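The Round Table at Utwood: A Few Pictures from the Dining Corner

We have lived in this house for nine years, and in all that time I don't think I have written one word about the dining corner, though it is where nearly everything gets done.

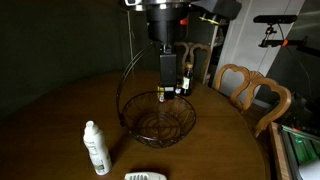

So when my cousin asked me to put together a page for the family, with the kitchen and the garden and the back stairs and all the rest of it, I decided the dining corner should go first. The other pages will follow when I get to them (the garden one may have to wait for better weather, as it is December and there is very little to look at besides the compost).

I should say something about the table, because people always ask. It is round, and it is wood, and it has that warm brown shine that shows up every crumb by four in the afternoon. We bought it from a secondhand dealer in Vunthorpe, who wanted more for it than we had in our pockets and then took what we had anyway, 251 dollars, and threw in the delivery. He drove it over himself on a Thursday evening with the top wrapped in a quilt, and I have never forgotten him for it. He also never got his quilt back, and if he is reading this, it is clean and folded in the hall closet and he is welcome to come and collect it!

I had my heart set on a square one, if you want the truth. Square tables go against walls, and we were short of room in those days. But a round table has no head and no foot, and my mother, who had strong feelings about who sat where, came to dinner the first weekend and couldn't find a thing to complain about. That settled it.

The wire fruit basket is the other piece people like. It is dark metal with scrollwork all through it and a tall arched handle, and I am very fond of it even when there isn't a single apple in it. It came from Kordestani, the little housewares shop that used to be next to the post office, and I must have walked past the window for a whole month before I went in. Pears look best in it. Bananas don't look like much in it at all, but they hang over the side nicely and it seems to keep them happy. I dust the scrolls with an old paintbrush, a soft one, and it takes a good deal longer than you would think, so I put the radio on.

Then there are the chairs. They have carved backs with open hearts in them, and I know that sort of thing isn't to everyone's taste. My son calls them the valentine chairs. They came to us from Sixten Nordin, our neighbor from the old street, when he moved to a smaller place and had to let go of more furniture than he wanted to. He walked around his living room touching things and saying "this one can go, this one can't," and the chairs were a "can't" right up until the last afternoon. Then he knocked on our door and asked if we would look after them. He still comes by for coffee and always takes the same seat, and before he sits down he gives the top of it a little wiggle to check that the joints are holding. So far we have passed every time.

You will see that the table is seldom cleared all the way. A white spray can, a small dark bottle with a gold cap, this and that. I used to hurry around putting everything away before visitors came, and then I'd spend the next week opening cupboards to find it all again. Now I let a few things stay out. If we are having people to eat I carry the odds and ends over to the shelving, and after supper they find their own way back.

Looking after a glossy top is something I have been asked about twice this year, so I'll put it down where I can point to it. A soft cloth, hardly damp, and then a dry one right behind it. That is the whole of my daily routine. For water rings I have tried everything the neighbors suggested, including mayonnaise (it did help a little, but the room smelled like a sandwich). Hot dishes go on a folded towel. Twice a year, spring and fall, I give the wood a proper going-over and nobody is allowed to set so much as a teaspoon on it until the next morning.

The chair backs need more patience. Dust settles along the bottom curves of the hearts, and a cloth pulled through the openings and drawn back and forth, the way you would dry between your toes, gets it out better than any brush I own.

I had meant to add the story of the lamp we carried home from Ciltura on the bus, but it belongs with the front room, and the front room needs tidying before anybody sees it. The kitchen page is next. If you have old pictures of this corner from birthdays or Sunday lunches — I know my sister has a boxful — please send them along and I'll find a place for them here.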